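About Zollura

Zollura Community Language School began in a borrowed church hall with 7 students, one whiteboard on wheels and an urn that took most of the morning to boil. Sugeng Sumampouw had put a card up in the window of the Tjoa bakery offering Indonesian lessons to anyone who fancied them, and was rather surprised when people rang!

We've grown a fair bit since (181 learners are enrolled at present, from preps through to grandparents) but we still like to think of ourselves as a neighbourly sort of place, where you can turn up a bit early, have a cuppa and practise your greetings on whoever is putting out the chairs.
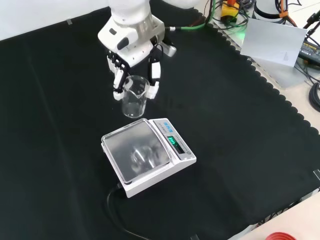

Page last changed: 18/04/2019

Our beginners' course is called Stulla and runs through the school terms. Zelton is the conversation group that follows on from it, and you're welcome to sit in on a session before you make up your mind. We keep fees as low as we can manage, and families with more than one child enrolled pay a good deal less for the second.

Every September we hold our open day, with songs from the junior classes, a spelling contest and far too much food. Last year about 100 visitors came along, and quite a few of them are now in Stulla, which makes us very happy indeed.

If you'd like to join, or just have a chat about which class might suit, please drop in at the office before lessons.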